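Three nights on the Jokden ridge

Walking a long-distance path nobody could quite tell me the length of, with bad knees and a good stove

03/01/2019

Start at the bus shelter in Narkico. Everybody does. There is a bench, a tap, a map under scratched plastic with the first two days rubbed away by people's fingers. I filled my bottles, ate half a cheese roll, and set off up the wrong lane.

Twenty minutes lost. Back down, past the same dog, and then the proper turning, which is behind the bakery and marked with a blue stripe on a drainpipe.

The Jokden path isn't famous. I'd read one page about it in a borrowed guidebook and the page was mostly about a bridge. It runs along a limestone ridge between Narkico and the lake at Elia, three nights if you dawdle, and I wanted to dawdle. It was October, the huts were on their last fortnight, and the cheap fare home didn't go till the end of the week anyway.

Day one is all up. Beech woods to start with, deep leaves, the path hidden under them so you kick along and find every root with your toe. Then pine. Then a long bare slope with cow bells coming from somewhere and no cows. I carried too much. I always do. Two jumpers, a hardback, a full-sized towel for heavens sake. By the first spring I had sworn off the hardback and by the second I'd sat down and read a chapter of it, so it stayed.

Water is the thing to think about up here. The ridge is dry, limestone, it all drains straight through, and in autumn half the springs on the map are a damp patch with a pipe sticking out. I took two litres and wanted three. The wardens at the lower hut will sell you fizzy drinks at mountain prices and I paid up without a murmur.

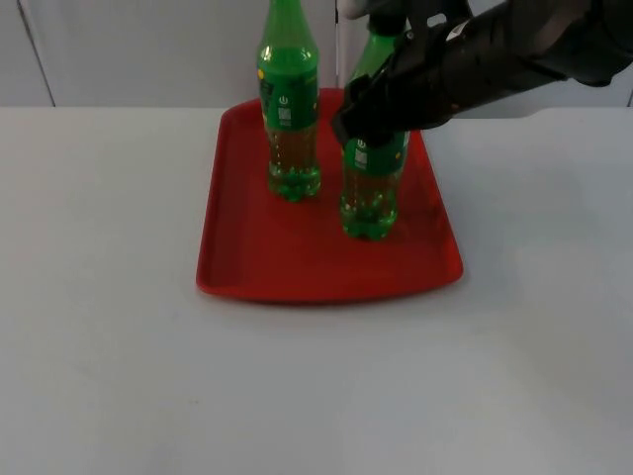 The first hut sleeps twelve and had five in it. Bunks in a row under the roof, blankets that smell of woodsmoke, one window the size of a tea tray. Supper was bean soup and then more bean soup. Someone had left a pack of cards with the four of clubs missing and we played anyway, with a bus ticket standing in for it, so whoever had it everybody knew.

Slept badly. Slept like a log from five till seven, when the stove lid was dropped.

Day two is the one to come for. You leave the trees within half an hour and after that it's just ridge, a long pale back of rock and short grass, dropping off steeply on the north side and gently on the south. The wind was from the west and cold. Gloves on, gloves off, gloves on. There's a section with a cable that the guidebook makes a big fuss of and it's fine, really, if you've ever gone up a ladder. Worse is the bit after, loose stones on a slope, no cable, no fuss in the book at all. I did a good part of it sitting down.

Lunch at the col. There's a stone wind shelter there, horseshoe shaped, just tall enough if you slump. I had brought my old Sabatier knife in a cardboard sleeve, far too big, a proper kitchen knife, and with it I cut an apple and a very hard sausage and felt like a king. Ravens overhead doing that rolling trick. Away to the south, hills behind hills, each one bluer, and no idea what any of them were called.

Then fog. It came up from the north side like somebody had opened a door. For two hours I walked from one paint mark to the next, standing at each till I could see another, and twice had to go back and try again. The marks are white over blue, and on white rock in white fog you can guess how good that is. Anyone going late in the year should carry a compass and know which end is which. I had one. I had to think about the other part.

The path forks after the fog bit, or after where my fog bit was, and the left branch is the one you want. There's a cairn. Right goes down to a farm track and a very long walk out to the road. The signpost was lying on its back in the grass pointing at the sky.

Second hut: bigger, colder, better food. Potato dumplings with fried onions, a baked apple, coffee in a bowl. The warden's room has the only stove and the door gets left open so the warmth goes up the stairs, or is meant to. I wore both jumpers in bed. So they earned their place. The towel went round my feet.

A note on money, as people ask. Huts are cash only. A bunk, supper and breakfast came to 243 a night in the local notes at the second one and a bit less at the first, and hot water for your flask is charged extra at both. There's no machine after Narkico. The bakery will give you change if you buy something, and you should buy the poppy seed roll.

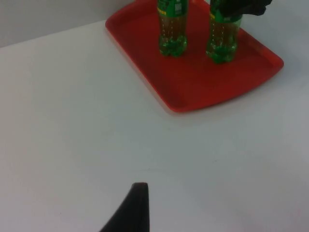

Morning three, clear as glass. Frost on the steps. From the top bunk window you could see the lake at Elia for the first time, a sliver of it, far down and brighter than the sky. It looks close. It is not close. There's a whole day between you and it, and a drop that my knees still talk about.

But first a last bit of climbing, out along the spine to the high point, 250 metres up from the hut and most of it in one go. I left the bag under a bush and went up with pockets full of raisins. No cross on the summit, no visitors book, just a flat stone with a metal pin in it and the biggest view I've had in years. Sat there till I got cold. Came down, couldn't find the bush. Found the bush.

The descent goes in zigzags through dwarf pine, then through proper woods, then through a meadow where the path gives up altogether and you aim for a barn. Poles help. I'd left mine on a train in another country and cut a hazel stick instead, which did well enough until it snapped on a stile near the bottom. Down in the woods it was warm again, almost summery, and there were mushrooms everywhere. I left them alone. A family coming up had a bucket full and looked at me as if I was mad to walk past.

Last night is at the forest hut, which is unstaffed. Bring food. There's a table, a stove, an axe on a chain, and platforms to sleep on with nothing on them at all, so bring a mat too. I cooked noodles with the rest of the sausage and sat out on the step till it was properly dark. An owl. Something heavier in the bushes that I decided was a badger. Wood is stacked round the back and the rule is you split as much as you burn, and I split more than I burned, just to stay warm.

Day four is barely a day. Two hours down a forest road to Elia, a bit dull, good for thinking. Then the lake comes up all at once between two boathouses and you are standing on a shingle beach in boots with three days of mud on them. I took them off. I got as far as the knees. Freezing, lovely, freezing.

Elia has a cafe, a church, a chandlers, and a population of 3000 in summer that must be a lot smaller by now. The ferry had stopped for the season so its the bus round the shore, hourly till mid afternoon, from the stop by the slipway. Sit on the left. You get the whole ridge laid out above the water, hut to hut, and you can work out where the fog was.

GETTING THERE
Train to the junction, then the bus to Narkico, which meets the morning train only. Miss it and you're walking along the road.

WHEN TO GO
June to October for the huts. July is busy and thundery. Late September has the colour, October has the bunks.

TAKE
Water for the whole of day two. Warm hat, compass, cash, a mat for the last night. A smaller towel than mine.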